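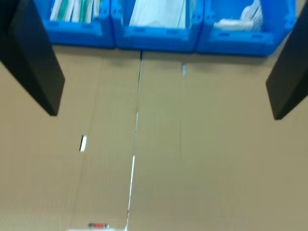 Notebook, grasp planner, February, 4:30 pm

Picked up the seam problem again. Junhao's claim from last week is that the new plane fit in Zoltbridge fixes the false detections on the cardboard. I don't believe it yet. What it does is hide them, and I would like to know where they went before we merge.

Background for Agathe, who was out: with both fingers open and neither of them gripping anything, the segmenter still proposes objects. The usual culprits are the seam between the sheets and the white tape along it. The long strip in the lower half is the worst. It is bright, has clean edges and is the right shape for a thin flat part, so the network is happy to call it one. The small piece left of the seam gets a box too, because its dark edge reads as height.

Replayed 844 wrist frames from the Cusordale log with the old fit and the new one, same weights, same thresholds. False proposals on tape dropped by over 30 percent. Sounds good. Then I looked at what else went missing. In 13 frames the new fit also swallowed a real envelope lying flat. Same reason, as far as I can tell: anything thin enough to sit inside the plane tolerance is now surface. So we traded one error for another and the summary number only counts the first kind.

Junhao says envelopes are not in the target set. True today. Milan has flat mailers on the list for the next round, so I don't want a planner that has been tuned to be blind to them.

Things tried this afternoon:

Tightened plane tolerance by half. Tape comes back, envelopes come back. No surprise.

Masked the seam by hand in the base frame. Works until the cardboard shifts, and it does shift. Rejected. Fengying wants to keep it as a fallback flag. Fine, but default off.

Ran the depth-only proposal branch. Ignores tape nicely. Also gets confused near the blue bins, where the finger edges cover part of the bin fronts and the depth gets ragged. It put one grasp candidate on a bin rim. I would not run that on the arm.

Finger mask: the self-filter is drawing the fingers slightly too narrow when the gripper is fully open. There's a light sheen along the inner faces and the color mask stops there, so a sliver of each finger leaks through as "scene." I suspect part of the ragged depth is this and has nothing to do with the bins. Baoshan thinks the joint offset in the URDF is wrong instead. Both could be true. Neither of us has measured it.

On using Kuller's learned filter: Deng sent a nice plot, but it was trained on plain tabletops. No seams, no creases, no tape. I'll try it when someone shows me a run on a surface as ugly as ours.

One thing I did get wrong. I had been blaming the creases in the cardboard for the jitter in the fitted normal. Cropped them out, refit, jitter is the same. It's probably time sync between joint state and camera again. Struck that from the ticket.

To do

- Widen the finger mask 2 pixels, replay, compare depth near bin fronts only
- Baoshan: measure finger offset at full open, write the number down this time
- Add missed flat objects to the replay report next to false proposals, same table
- Label the envelope frames properly (Fengying has the tool open already)
- Check joint state timestamps against the camera clock

Not merging the plane fit. Branch stays up. Junhao disagrees and has said so in the review, which is where it should be. If the report with both error columns still looks good, I'll approve it and buy the coffee.

6:10 pm. Mask replay done. Depth by the bin fronts is cleaner on the left, unchanged on the right. So the offset theory gets some support after all, or the mask is lopsided. Leaving it for tomorrow.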